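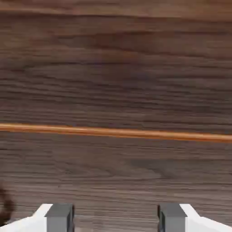 **Progress report to Listano, gateway interoperability grant**
5th December

The short version: Varivport now passes messages between three vendors' devices, and I'm still not convinced it should be called interoperable.

We have 153 devices on the test network. The grant plan asked for 300. Bilal Twal is chasing the missing ones, but two suppliers want us to sign up for their cloud accounts before they'll release any local API documents. I've told him to hold off. Signing would put us right back where we started.

### Message translation

Siham Abou Jaoude logged 2,298 translated messages in the October run. Most were plain on/off commands, the easy part. Of the 40 message types in the plan, thermostats' scheduling types are the ones that worry me. Each vendor stores a schedule differently, and Mathew, our mapping tool, drops whatever it can't match without writing an error. Tarek Farah is adding the error. I'd hold any public claim about "full coverage" until then.

### Security

Áine Nic Aodha's review of Namon is half done. She has found device keys stored in plain text on the gateway. The vendor says a fix is coming. They said that in October too.

### Money and next steps

Spending is under budget, mainly on account of the hardware we haven't received. Please don't read that as a saving.

We need a decision from you on whether cloud-only devices can count toward the target. My vote is no.

Ziad Akl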